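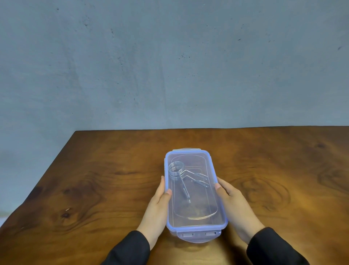
Plaltwood Migraine Self-Care Project
Progress report to the Binilano Fund, second period

Work done since the last report

The headache diary went out in March and is now in use at all of our sites. We printed 685 copies, of which 300 went to the Danladi health centre and the rest to the two pharmacies and the library. The Danladi copies were gone within five weeks. The library has been slow, and we have moved part of its stock to the pharmacies.

The diary asks for the time an attack starts, how long it lasts, what was eaten in the previous six hours, sleep the night before, and any tablets taken. We dropped the page on weather after the first trial because most people left it blank. The pain scale now runs from one to five, as the ten-point version was filled in too unevenly to be of use to the nurses.

Group sessions

Sessions are held on Tuesday evenings at the Zillen Road rooms. So far 160 people have come to at least one. Attendance was good until the clocks changed and then dropped, mainly among people with young children. We have added a lunchtime session every other week, which has brought some of them back.

The most requested topic is medicine overuse headache. Many people did not know that taking painkillers on too many days a month can itself lead to more headaches. The pharmacist's talk on this has been repeated twice and will become a fixed part of the programme. The session on caffeine was less popular and has been merged with the one on meals and fluids.

We do not give individual advice on prescribed medicines at the sessions. Anyone with a sudden severe headache, or one with weakness, confusion, fever or a stiff neck, is told to seek urgent medical help, and this wording is now on the inside cover of the diary.

Problems

The follow-up survey is behind. We sent out 305 forms and the return so far is too low to report on. A second mailing will go out next month, with a shorter form and a prepaid envelope. We had planned to do this online but a good number of members told us that screens make their symptoms worse.

Printing cost more than we budgeted for. The difference was covered from the travel line, which is underspent. We would like your agreement to keep this change for the rest of the year.

Next period

Second mailing of the survey, and a first summary of results
Reprint of the diary with larger boxes on the medicines page
Two talks on migraine at work, one of them for employers
Large-print version, if the quote is within budget

The spending table and the attendance sheets are attached separately.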